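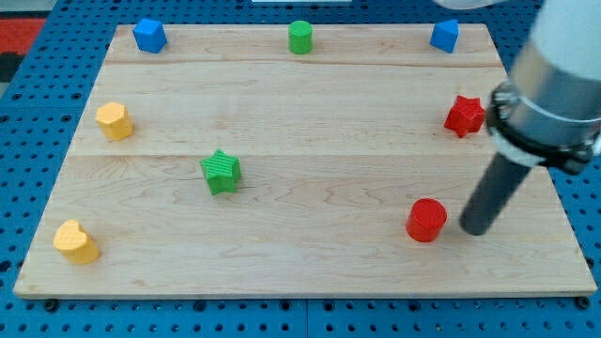
Vol. 3, No. 2 - page 82

Magazine > Fiction > Short Stories

The Second Deck

The promoter wanted the old speakers. He said so twice on the phone, and then he sent a message saying it again. The room in Ornholm held 700 people and had a good system of its own, hung from the ceiling and tuned by a man who charged for it, but the promoter had seen a clip from Loltthorpe and he wanted the stacks in the clip.

"They're heavy," she told him.

"I'll pay for the van."

She had built them with her brother when they were both still living at home. Four cabinets, two to a side, painted brown with what was left from doing the fence. They had played out of a bus garage in Loltthorpe for six summers, first to the drivers and their cousins, then to people who came in from the coast by train and slept at the station. Her brother ran the first deck and she ran the second. The party was called Flidora, after a cough syrup their grandmother kept in the kitchen, and later that was the name on the records too.

Her brother did not play anymore. He worked for the county and had a daughter who was afraid of loud noises. When she called to ask if he would help load, he said he would come by after work, and he did, still wearing his county jacket.

They carried the bottom cabinets out first. One of them had lost a handle, so he went underneath and walked backward down the ramp while she held the top and told him where the edge was.

"What are they paying you?" he asked.

She told him.

"For one night?"

"For two hours."

He put his end down on the van floor and looked at the cabinet. There was a sticker on the side from Ekwueme, the shop where they used to buy records on Saturdays. The shop had closed. The sticker had gone nearly white.

"You should take the crate," he said.

"Which crate?"

"Mine. It's in my hall closet. She thinks it's a step stool."

So they drove to his house and she waited in the van with the engine running while he went in. Through the front window she could see his daughter on the couch with her knees up, watching something. He came out with the crate against his chest and put it on the passenger seat, and then he reached in and pulled the seat belt across it.

"Play the one with the train," he said.

"It skips."

"It always skipped."

She got to Ornholm at four. The loading door was on the wrong side of the building from where the promoter had said, and two stagehands helped her bring the stacks in on a flat cart. They set them on the floor at the front, under the hanging system, where they looked small. The sound engineer walked around them once with his hands in his pockets.

"Are these live or are they for show?" he said.

"They're live."

"I'd rather run the house and leave these as dressing. People won't know."

She plugged in the left side and played him a kick drum by itself. It had the rattle it had always had, from a joint near the port that they had never glued right. He listened to eight bars of it. Then he went up to his desk and brought the house bass down, and they spent an hour getting the two systems to agree. He was good at it. Near the end he asked who had built them, and she said she had, and he nodded and wrote something on his tape.

The doors opened at ten. By midnight it was full and the floor was wet. The crowd was younger than she was used to and they knew the records, which surprised her, even the ones that had only been pressed once. A girl at the front had the old Flidora logo drawn on her arm in pen. She had it backward.

She played from her own bag for the first hour. The second hour she opened the crate. Her brother had written on every sleeve in blue ballpoint, the tempo and then a word or two: slow drivers, rain, before the fight, last bus. She had forgotten that he did that. She had thought at the time it was a waste of ink.

The train record was near the back. On the sleeve he had written skips at 3 minutes, hold the other one ready. She cued something on the second deck, a plain drum track with nothing on top, and put the train on the first.

It was a slow build, with a horn line her brother used to whistle while he was driving. The room went with it. She kept one hand on the fader and watched the needle and waited for the scratch. When it came the horn jumped back a bar and played again, and jumped, and played again, and the people in front put their hands up as if that was how it went.

She had her fingers on the fader. She left it where it was for four more bars - then eight - and then she brought up the drums.

At two she wound the cables over her elbow. The engineer helped her with the bottom cabinets. It was raining in the lot, and she put the crate on the passenger seat and did up the belt.

Share this story | 82 shares | 3 comments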